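Search this site: Enter keywords Go
Print this page | E-mail this page

Cassette hiss after digitizing

Oneck
I'm transferring 80 church choir tapes on a Tello deck. Every file has hiss above the quiet passages. Is that the deck or the tapes?
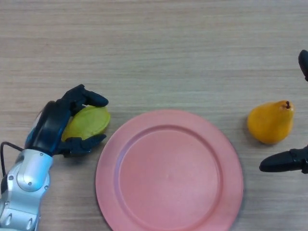
Vol. 3, p. 200

Struan Sutherland
Play a blank tape and record it. If the level matches, it is tape noise. Clean the heads with alcohol, set azimuth by ear for the most treble, and check the Dolby switch against the label. Tapes recorded with Dolby B and played without it gain up to 10 dB of hiss.
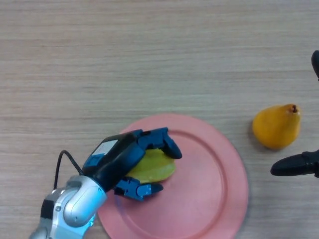 Do the azimuth before any software noise reduction. A filter can't restore treble the head never read. Save the raw transfer too.

Grakthorpe
had same thing, it was the cable

Contact us | © 2019 Vunudau Community Help | Back to top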